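Section 7. Setting up the wrist view in the simulator

By now you've got the arm bolted to the bench and the Nandport software installed on your PC. Before you let the real thing move, I want you to spend an evening in the simulator. I skipped this when I built my first one in the garage and bent a bracket (a nice one, too), so please learn from me!

You'll need the arm file you saved in Section 6 and the floor pack that comes with Nandport. The arm doesn't have to be plugged in for any of this.

1. Open Nandport and load your arm file. It can take up to 15 seconds on an older laptop, so don't start clicking around if the window stays blank.

2. Pick a floor. I use the black-and-white flower tile. A plain gray floor works fine, but with a busy pattern I can tell right away when the wrist is drifting.

3. Go to Views and choose Wrist. Your viewpoint jumps to just behind the gripper, looking down past the fingers.

4. Set the wrist tilt to 11 degrees. My friend Hafiz Subramaniam runs his steeper and swears by it — try mine first, then play.

5. Type close and hit Enter. Let both fingers come all the way together.

6. Check the seam. You want one thin line running straight down between the fingers, with no floor showing through it. If you see tile in the gap, go back to Section 6 and redo the finger offset. Mine needed it 2 times before I was happy.

7. Look at the dark brackets on either side. They should look like mirror images of each other. If one sits higher, your wrist roll is off, so nudge it in tiny steps until they match.

8. Save the view as wrist_home. We'll load it again in Section 8.

Note: The seam may land a hair to the left of the middle of your screen. Mine does, and I've left it alone.

Note: Tiles way off toward the top of the view go a little soft. Don't waste an hour in the graphics settings like I did back in February.

Caution: Make sure the mode switch says SIM before you type any command. If it says LIVE and the arm is plugged in, the real fingers will close — and they don't care if your thumb is in there.

Caution: Don't save over your Section 6 arm file. Use a new name every time you change an offset, even a tiny one. I put the date in mine.

If the gripper doesn't show up at all, the arm file probably loaded without its hand. Close everything, load the file again and check the Include Tool box before you hit OK. If the fingers show up but won't move, type reset, wait for the prompt to come back and try step 5 again.

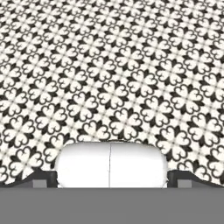

Wrist view with the fingers fully closed, flower tile floor loaded.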